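Glykeria Christodoulou
14/06/2022

1/ Week two of working in the big room at Erham. A few notes on the room itself, as a couple of you asked.

2/ It was a drill hall, then a furniture showroom under the Picard name. You can still find old price tags if you move the shelving. I've got one that says $458, no idea what for.

3/ Heating comes on at 10 and the far end takes until lunch to catch up. Bring a jumper. Sofia Torres keeps a spare in her drawer and will lend it if you ask.

4/ The ceiling lights are on three switches by the door. Please don't label them again, the last labels were wrong.

5/ Echo is bad. Martim Falcão wants to hang felt along one side. I'd be happy with a rug.

6/ Best part is up high, the row of tall windows with the white mullions. The overhead lights throw a lot of glare up there, so I've asked for a quote on softer tubes.

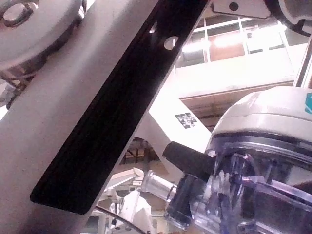

7/ Quote is in from Gunance. 12 tubes, fitted, and they want us out of the room for a morning. I'll post the date once Pei-shan has signed it off.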